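The Long Way to Teach a Hand

At Petier, the day starts with a headset and a pair of gloves. The operator sits down, pulls both on, and waits for the robot's view to come up. Then the operator raises a hand, and a few feet away a white arm rises with it.

The company occupies the second floor of a former shoe warehouse in Brallham. It has been open a little under three years. Its work is to record people doing ordinary household jobs through the body of a robot, so that the recordings can be used to train the software that will later run the robot by itself. The customers are mostly companies that build the machines and don't want to hire their own staff to drive them.

The main project this year is called Lekota. It covers tabletop chores: clearing, sorting, putting away, handing one thing from the left hand to the right. Each chore is performed again and again, with the objects moved between runs. The goal for each chore is 500 good recordings. A good recording is one where the job gets done, nothing is dropped, and the operator doesn't stop halfway to think.

That last rule is harder than it sounds. People stop all the time when they work with their own hands, and it does no harm. A robot trained on pauses learns to pause. New operators are told to decide what they are going to pick up before they start moving, and to keep going once they have begun.

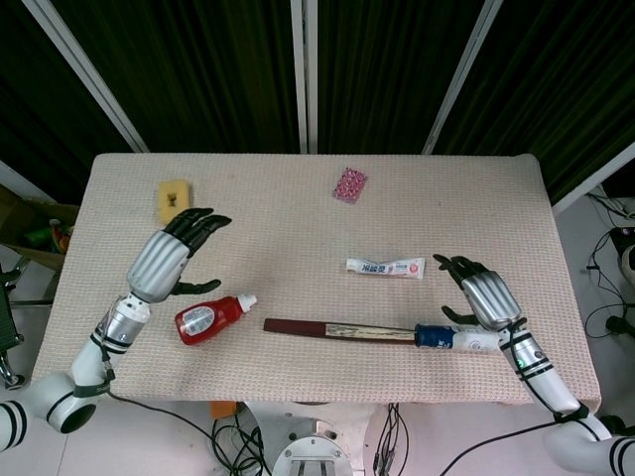 The Lekota table in Brallham, with a sponge, a red squeeze bottle and a tube of toothpaste among the objects in reach.

The objects come from ordinary stores. The staff keep a running list of what has been used, and it now stands at 887 items. Soft things are the most useful and the most trouble. A sponge gives when it is squeezed, so the fingers can be a little off and still hold it. A flattened tube is worse. It lies close to the cloth, and the operator has to bring the fingertips down along its edge without pushing it across the table. Small packets are about the same.

The operators can't feel any of this. The gloves read the position of the fingers and send it to the robot, but nothing comes back. After a couple of weeks most people learn to judge a grip by eye, from how an object tilts or how its sides move in. One operator compared it to picking up coins in winter mittens. Another said it was closer to parking a long car.

There is a second way to do it, and Petier used it for most of its first year. A person stands next to the robot, takes hold of its arm and moves it through the job, while the joints record where they have been. It is cheap and quick to learn, and the person can feel when the arm meets something. It works well for wiping or for opening a drawer. It works badly for two arms with five-fingered hands, where one person would need to guide both arms and all the fingers together. The person also tends to get in the way of the camera. The shop still uses the method on a single-arm machine in the back room, mainly for drawer and door work.

Shifts at the headset are short. An operator drives for 40 minutes and then spends the next 20 reviewing recordings at a desk. Before the breaks were fixed, the last runs of the afternoon were noticeably poorer, and many had to be thrown out. Sore shoulders were the most common complaint. Chairs with arm supports helped some.

Since April, finished recordings have gone to Korport, a software group across the river that does the training. In the first round it received almost 2,000 of them, covering 7 chores. The results were mixed. Sorting went well. Putting things away went less well, and the hand often let go too early, an inch or so above where it should have. When the reviewers went back to the recordings, they found that several operators had the same habit. They have been asked to set things down and wait until the object is resting before they open their fingers.

A new batch is being recorded now with that change. It will take until the end of the summer, and after that the table is due to be swapped for a kitchen counter with a sink.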